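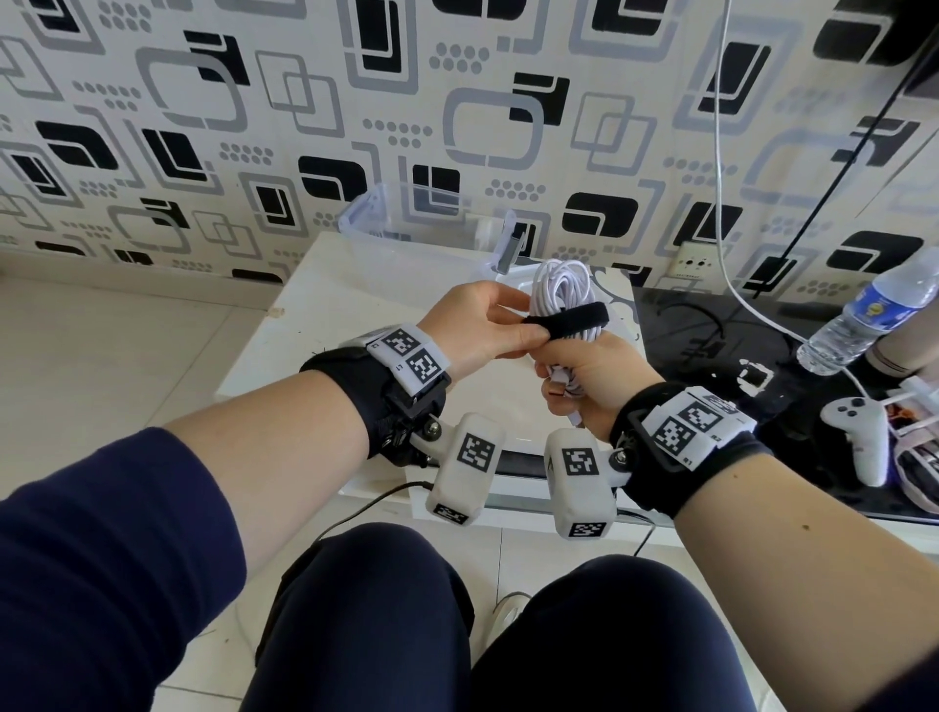 7/29/18

Millach Releases Reusable Cable Tie Line and Storage Guide for Offices and Schools

Millach, a supplier of cable management products, has announced the release of the Pronder series, a line of reusable hook-and-loop ties for power cords, network patch cables and audio leads. The series replaces the company's earlier strap range and ships in five lengths. A printed storage guide is packed with every carton.

The Pronder series is intended for equipment rooms, classrooms, rental counters and stages, where cables are coiled, stored and uncoiled many times in a year. Each tie is cut from a single back-to-back strip with hooks on one face and loops on the other. A slot at the head end lets the tie be fixed to the cable so that it stays in place while the cable is in use.

"Most of the cable damage we look at was done in storage," said Mark Anthony Dizon, product manager at Millach. "The jacket is fine, the connector is fine, and then there is a hard kink a few inches behind the plug. That comes from wrapping too tight, or from a plastic tie pulled down until it bites. A soft tie with some width to it spreads the load."

Product Details

All ties in the Pronder series are 16 mm wide. The shortest length is meant for phone leads and short patch cables, and the longest will close around a coiled extension cord of heavy gauge. Ties are sold in packs of 50 in black, gray, blue, red and yellow. Mixed-color packs are offered in the two middle lengths only.

The strip material is woven nylon with a low-profile hook. The lower hook height makes the closed tie thinner than the previous range and reduces snagging on carpet and clothing. Holding strength in shear is unchanged from the earlier product. Peel strength is slightly lower, which was a deliberate choice by the design group after customers reported that the old straps were hard to open with gloves on.

A write-on version has a smooth white panel at the head end. The panel takes permanent marker and may be wiped clean with rubbing alcohol. Customers who label cables by room or by length can order the panel printed, subject to a minimum order of 46 packs per design.

The ties are rated for indoor use. They may be used outdoors for short periods, but the nylon will lose strength under long exposure to sunlight, and grit caught in the hooks will shorten service life. Millach does not recommend them for permanent outdoor runs, for lifting, or for any use in which a person or a suspended load depends on the closure.

Storage Guide

The guide was prepared with Siregar, a training firm that teaches equipment handling to school and theater staff. It is eight pages long and covers coiling, tying, labeling and shelf layout. The main recommendations are as follows.

Coil diameter should suit the cable. A loop that is too small puts a set in the conductors, and the cable will not lie flat when it is next used. For thin data cables the guide gives a minimum loop the width of an open hand. Heavier cords need a larger loop, and the guide includes a table by outside diameter.

Cables should not be wound between the elbow and the palm. This method adds a twist with every turn. Over time the twist works its way along the conductors, and the jacket takes on a corkscrew shape that cannot be fully removed. The guide recommends the over-under method for audio and video cables and for any cord longer than a few yards.

The tie should be fixed at one end of the cable, behind the connector, and closed around the full bundle. It should be snug enough to hold the coil and loose enough to slide a finger underneath. Large coils need a second tie opposite the first.

Coils should be hung or laid flat in a shallow bin. Deep bins lead to stacking, and the coils at the bottom are pressed out of shape. Where hooks are used, they should be wide and rounded. A bare nail or narrow hook will dent the jacket at the point of contact.

Power cords should be unplugged and allowed to cool before they are coiled. A cord should never be run at high load while it is still coiled, as heat builds up in the inner turns. Any cord with a cracked jacket or a loose plug should be taken out of service and tagged.

"We asked for the table and we asked for plain drawings," Dizon said. "People in a school office are not going to read a long document about cord storage. They will look at a drawing taped inside a cupboard door."

Sheets from the guide may be copied for in-house use without a fee. A wall version of the coil diameter table is available on request with orders of five cartons or more.

Changes to the Existing Range

The earlier strap range will remain on sale until stock is used up. Millach expects this to happen by December. Part numbers will not carry over, and customers with standing orders will receive a cross-reference sheet with their next shipment. The old range included an extra-wide strap for hose and rope, and that item has no direct match in the Pronder series. It will continue under its present part number.

Dispenser boxes made for the older packs will accept the new ones in all lengths but the longest. A deeper dispenser is in preparation — pricing has not been set.

Packaging has also been revised. The plastic blister has been dropped in favor of a folded card sleeve with a hang hole. The sleeve can be closed again after opening, and the length and color are printed on both ends so that packs may be identified when stored on edge.

Availability

The Pronder series is available now through Millach's direct sales desk and through Balla, its distributor for school and office supply accounts. Balla will stock the three shorter lengths in all colors and will supply the others to order. Sample cards with one tie of each length can be requested from either company.

Orders placed through the direct sales desk ship from the Millach warehouse. Cartons hold 16 packs and may not be split, although different colors can be combined in one carton when the length is the same. Write-on ties are packed separately.

About Millach

Millach was founded in 1938 as a maker of woven tape and webbing for the luggage trade. It moved into cord and cable products after the closing of its luggage business and now supplies ties, sleeves, clips and floor covers to commercial and public customers.

Contact

Press and sample requests: Mark Anthony Dizon, Product Manager, Millach
School and office accounts: Balla customer desk
Training inquiries: Siregar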